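Zwischenbericht an die Förderstelle, Vorhaben Sastik
Berichtszeitraum: bis einschließlich Juli
Berichtspunkt 4: Öffentliche Vorführung in der Versuchsküche

Sehr geehrte Frau Gallagher,

im Bewilligungsbescheid steht unter den Auflagen, dass wir das Vorhaben "einer breiten Öffentlichkeit in verständlicher Form" zugänglich machen. Wir haben deshalb im Juli für einen Tag die Tür aufgesperrt. Gekommen sind 193 Personen, gezählt nach Unterschriften in der Datenschutzliste. Ob das schon breit ist, überlassen wir Ihrer Einschätzung. Der Flur war es jedenfalls nicht, und ab 11 Uhr mussten wir in Gruppen einlassen.

4.1 Ablauf

Geplant waren sieben Durchgänge, jeder mit kurzer Einführung, Vorführung am Toaster und Fragerunde. Stattgefunden haben alle sieben. Der dritte dauerte allerdings fast doppelt so lang, weil ein pensionierter Elektromeister wissen wollte, wie das Ganze abgesichert ist, und sich mit der ersten Auskunft nicht abspeisen ließ. Mit der zweiten auch nicht. Wir haben ihm die Schaltpläne inzwischen zugeschickt und rechnen mit Anmerkungen.

Die Aufgabe war mit Bedacht gewählt. Toastbrot kennt jeder, und es ist billig. Im Antrag hieß das noch "Handhabung formlabiler Güter im häuslichen Umfeld". Auf dem Aushang an der Tür stand dann "Roboter macht Toast", was uns vermutlich die Hälfte der Besucher eingebracht hat und einen Herrn, der gern Käse dazu gehabt hätte.

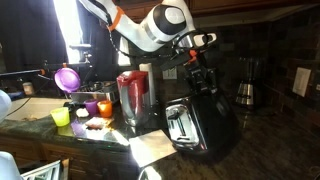 Für die Einführung hatten wir zwölf Folien vorbereitet. Nach dem ersten Durchgang waren es noch vier, nach dem zweiten lief der Beamer nur noch der Wärme wegen. Das Publikum wollte den Arm sehen und stellte seine Fragen lieber dorthin als an uns. Die häufigste lautete, wie lange man zum Toasten denn von Hand brauche. Wir haben wahrheitsgemäß geantwortet. Die Kollegin von Vonitz, zuständig für die Bahnplanung, hat das Gespräch danach jeweils recht geschickt auf die Wiederholgenauigkeit gelenkt.

4.2 Technischer Stand zum Zeitpunkt der Vorführung

Die Steuerung lief in der Fassung, die auch dem vorigen Bericht zugrunde lag. Eine neuere war fertig, aber wir haben gelernt, vor Publikum keine neueren Fassungen zu verwenden. Diese Erkenntnis stammt aus dem Vorjahr und war nicht förderfähig.

Aus der Vorbereitung liegen 241 protokollierte Greifversuche vor. Die Auswertung übernimmt das Büro Tran; sie ist für den nächsten Bericht zugesagt und war es, der Vollständigkeit halber, auch schon für diesen. Qualitativ lässt sich festhalten:

Das Annähern an die Scheibe ist kein Thema mehr.
Das Einführen in den Schlitz ist eines. Schon kleine Winkelfehler reichen, und das Brot verkantet.
Spiegelnde Gehäuse machen der Bildauswertung weiterhin Mühe, besonders wenn es im Raum dunkler wird.
Frisches Brot ist schwieriger als altes. Der Einkauf wurde angepasst. 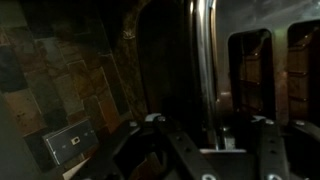

Zum letzten Punkt hat die interne Revision bereits nachgefragt. Ja, wir kaufen absichtlich Brot vom Vortag. Nein, einen Rabatt haben wir nicht ausgehandelt, der Bäcker gibt ihn von sich aus.

4.3 Rückmeldungen

Die Rückmeldebögen fielen freundlich aus. Gelobt wurden die Geduld der Vorführenden und, von mehreren Kindern, der Notaus. Kritisiert wurden die Sitzgelegenheiten, die es nicht gab. Auf die Frage "Würden Sie ein solches System in Ihrem Haushalt einsetzen?" antwortete eine Besucherin: "Wenn es auch abwäscht." Wir haben das als bedingte Zustimmung gewertet und bitten um einen Hinweis, falls die Förderstelle hierfür eine eigene Kategorie führt.

Fachlich am nützlichsten war der Besuch zweier Mitarbeiter von Wustarance, die in der Wohnberatung arbeiten. Sie haben uns in zehn Minuten erklärt, warum in echten Küchen selten so viel freie Fläche vor dem Toaster bleibt, wie unsere Bahnplanung gern hätte. Ein Folgetermin in einer ihrer Musterwohnungen ist vereinbart.

4.4 Kosten

Für die Vorführung sind 3353 Euro angefallen, darin enthalten Aushänge, Versicherung, Absperrband und Aufsicht. Damit liegen wir knapp unter dem Ansatz. Den Rest würden wir gern in Stühle umwidmen; der formlose Antrag liegt bei, ebenso das Formular für formlose Anträge.

4.5 Nächste Schritte

Umstellung auf die neue Fassung der Steuerung, ohne Publikum. Danach Versuche mit einem zweiten Toastermodell und der Termin bei Wustarance. Die Auswertung von Tran reichen wir nach, sobald sie vorliegt.

Für Rückfragen stehen wir zur Verfügung, vormittags zuverlässiger als nachmittags.

Projektleitung Sastik

Verteiler: Wanda Gallagher (Förderstelle), Vonitz, Büro Tran, Ablage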